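Speaker notes: The stop that didn't stop
Genix floor-cleanup project, Cernivstead site
Talk given 20 Mar 2025, slot is 15 minutes plus questions

Slide 1. Title
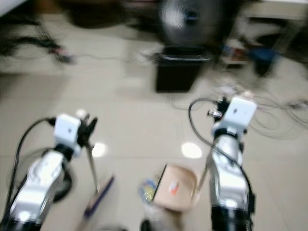
Say who I am and what I look after: the two-arm floor work at Cernivstead. Pick up litter, move it to a tray, put the tools back. The talk is on one fault, how long we had it before we knew, and what we changed. Nobody was hurt. Say that early so people aren't waiting for it.

Slide 2. The job

Tiled floor, ordinary room, ordinary trash. Wrappers, bits of packaging, small stuff. Each arm holds a tool and the two have to meet low down, close to the tiles. That is where most of our trouble has always been. At floor height the arms are stretched out and a small error at the shoulder becomes a large one at the tool tip.

The control software is Cabello. The supervisor that watches it and can cut motion is Vivo. Both are in-house names. If anyone asks, Vivo runs on its own computer with its own power supply.

Slide 3. What happened

September, second run after lunch. Left arm was reaching down with its tool. The tool caught on a grout line and stuck. The arm kept pushing, the joint torque went over the limit, and Vivo called a stop.

The left arm stopped. The right arm did not. It carried on with the move it had been given for 5 seconds, swung across the body and hit the left wrist. The operator pressed the red button and everything went dead.

Damage: one cracked wrist cover, one bent tool, one cable pulled out of its connector. Half a day to fix.

(Pause. Let them read the timeline on the slide. Don't read it out.)

Slide 4. What we thought it was

First guess was the network. We had dropped messages in the spring and everyone remembered that. We spent two days on it and found nothing. The stop message went out to both arms and both arms logged it.

Second guess was the operator, who had been moving trash around between runs. Also wrong. The operator did everything by the sheet. I want to say this clearly because it was in the first draft of the report and it should not have been.

Slide 5. What it was

Cabello queues short pieces of motion for each arm. On a stop it is supposed to empty the queue and hold position. The left arm's queue was emptied. The right arm's was emptied too, and then filled again, because the planner was still running and still thought the right arm had a move to finish. The stop flag was cleared by the first new piece of motion to arrive.

One line. It had been put in eight months earlier to fix a different complaint, that the arms were slow to restart after a pause.

Slide 6. How often

We went back through the logs. 281 supervisor stops since that change. In 12 of them one arm moved after the stop. In all but one it moved a few millimeters and came to rest with no contact, so it looked like the arm settling. People had seen it. Two had mentioned it out loud. It never got written down, as there was no box on the run sheet for it.

Expect a question here on why the tests missed it. Answer: the test stopped both arms while both were idle. It passed every time.

Slide 7. What we changed

The stop flag can only be cleared by a person, at the console.
Vivo now checks joint speed after it calls a stop. If anything is still moving past a short time limit it cuts motor power.
The stop test runs with both arms in motion and low to the floor.
Run sheet has a line for "anything moved after stop, however little."
Operators stay outside the tape until the console shows hold on both arms.

Restarting is slower. We have had complaints. We are leaving it slow.

Slide 8. Still open

Cutting power lets the arms sag. Near the floor that means the tool goes into the tile. We have chipped one. Brakes on the shoulder joints would fix it but they add weight, and we have not settled on a part.

Cable routing. The cables loop outside the arms and they are the first thing to snag in a collision. Sleeves are on order for one arm as a trial.

Slide 9. Questions

If short on time, skip slide 4 but keep the part on the operator. Log plots are in the backup slides, after the blank one. Bring the cracked cover if it's still in the drawer.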